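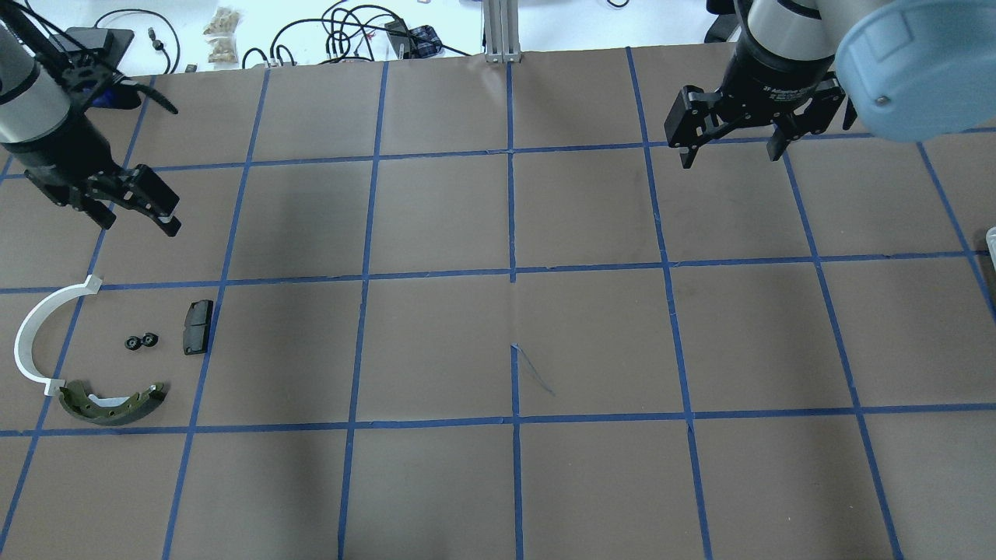

About Perkico

Perkico runs a small robot workshop in Salcedo. We set up two-arm stations for firms that sort and handle small parts, brake pads and brake shoes among them. We started with one bench and now have 3,000 square feet.

Visits and open days

The workshop is open to visitors on the first Monday of the month. The next open day is Mon 3 August, and there will be another in October. Groups are limited to 33 people. You can watch the arms at work on the taped table and talk to the staff who program them. Each demonstration lasts 8 minutes and is repeated through the afternoon.

School groups are welcome from grade five up. Closed shoes are required on the shop floor. Firms can bring their own parts for us to look at, but please tell us the size and weight when you book.

We are on Katham Road, behind the Akomby building. Parking is free.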